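Building Stone Walks | Visitor Questions
Oct 1, 2022
By Vitória Barreto

Where does the Floseton walk start?
At the steps of the old Riner Bank. The route covers 4 blocks and ends at the Fonseca Building.

What stone will I see?
Mostly local sandstone, with granite at street level. The bank's columns are limestone brought in by rail. Look for fossil shells near the base of the second column.

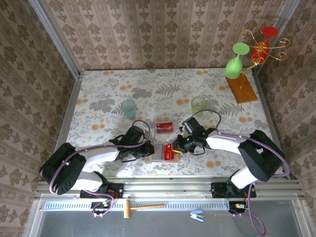 Is the walk hard?
No. The sidewalks are flat except for the ramp on Urkano Street. Allow 54 minutes at an easy pace.

Can I go inside the buildings?
The Fonseca lobby is open on weekdays. It has a marble floor and a slate stair. The bank is now private offices, so please stay outside.

May I take a sample?
No. Please don't scratch the stone or test it with acid either. A hand lens is fine.

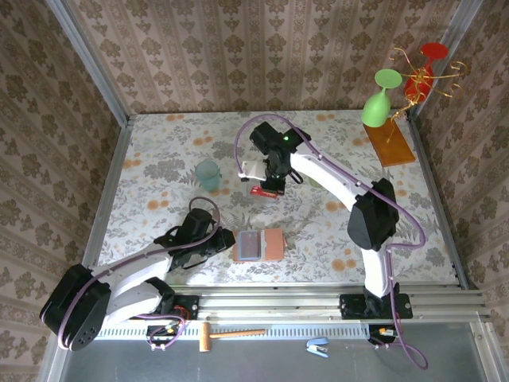

Do you run walks in winter?
The last guided walk is in early December. Printed maps are available all year at the Floseton library.

Can I bring a school group?
Yes. Write to us first with the grade level and the date you want.

Contact: Floseton Building Stone Walks, P.O. Box 839 | Back to top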